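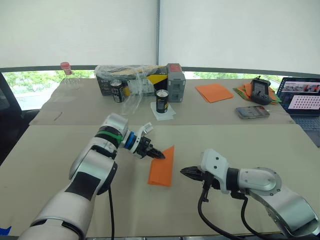
Two-arm cloth folder takes shape at Hedel workshop

A pair of robot arms that fold cloths on a tabletop has become the longest-running build at the Hedel shared workshop, where members have been working on it in the evenings since February.

The project goes by the name Perkurier. Its aim is modest: take a cloth laid flat on a table, fold it into a rectangle small enough to stack, and move on to the next one without a person stepping in. The group behind it has set a target of 92 clean folds out of every 100 before it shows the build to the public. The best run so far reached 86.

Most of the work since spring has gone into the way the two arms share the job. In the first version they took turns, with one arm finishing its move before the other started. That was safe but slow, and the cloth tended to slide when only one side was held. The current version lets both arms move at once. They close in on the cloth from opposite sides, and the software keeps a gap between the grippers so they do not meet in the middle.

Members say the cloth itself is still the hardest part. A box or a bottle keeps its shape when it is picked up, and a cloth does not. A corner that has curled under by the width of a finger is enough to spoil a fold. The group tried a heavier fabric over the summer and got better numbers, but went back to ordinary table napkins and light cloths on the grounds that those are what people have at home.

To teach the arms, members guide them through the folding by hand and record each attempt. The workshop has 400 of these recordings and wants to have 1000 before it changes the training method again. Attempts that go wrong are kept, with a short note on what happened — a dropped corner, a double pinch, a fold that came out crooked.

The table height was also changed. The arms now work over a plain, pale surface, which the group found easier for the cameras than the dark bench it used at first. Cable routing is still on the list of things to fix. A slack cable caught on a clamp twice in one evening, and the members want guides along the underside of each arm before they raise the speed.

The Prarau makers' space, which has a similar build under way with a single arm, has asked for a copy of the folding software. Hedel plans to send it once the settings file has been cleaned up and the instructions have been rewritten for people who were not there when the system was put together.

Next on the schedule is stacking. The arms can place one folded cloth on top of another, but the pile leans after the third or fourth, and the group has not settled on a fix. Testing continues in the back room on open evenings from 7 p.m. Visitors may watch from behind the tape line, and anyone who wants to help with recordings can sign up at the front desk.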